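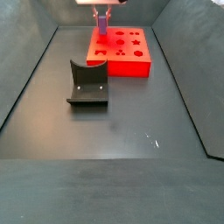 Insertion cell check — pre-run and mid-run
Dindthorpe lab, cell 2
Filled in by: Anika Greenberg
Method under test: Filip (search-by-touch insertion, no retraining between shapes)
Baseline: Brindby

1. E-stop, front and rear
OK. Rear one is stiff, still works.

2. Finger pads
OK. Wiped before start. Left pad has a slight shine, swap before the next long set.

3. Holder screws
OK, both snug. Marked with paint pen so we can see if they creep.

4. Sorter block seated against its stops
FAIL first time, fixed. Was sitting a hair proud at the back. Pushed home, re-ran the touch-off. If it's off here every number after is junk, so don't skip.

5. Enclosure floor clear
Few white specks on the right side. Out of the arm's path, left them. Vacuum at end of day please.

6. Force limit
Set to 14 N in both configs. Brindby config had the old value in it — check this every time you switch, it does not carry over.

7. Hover before descent
OK. Block held upright above the sorter, no tilt that I could see. Purple block shows up fine against the red, no change to the lighting needed.

8. Trial order
Shuffled, seed 33. Same seed for both methods or the comparision is no good.

9. Logging
OK after restart. Force log was dropping samples when the disk filled. Cleared old Onville runs (backed up first, yes).

10. Stop rule
500 trials per method. Jam = force limit hit twice in one try. Count it as a fail, dont reset and pretend it was a new one.

11. Results so far
Partial, so no rates quoted. Filip looks better on the slot and the circle. Star is still bad for both — tips catch on the edge and the search wanders off. Wrist angle guess is my bet, not the search itself. Need the force traces to say.

12. Sign-off
Cleared to run, with item 4 rechecked at every break.

Still open:
spare finger pads, on order
who is taking the late shift in March
write up jam rule properly, current wording is only on this sheet

A.G.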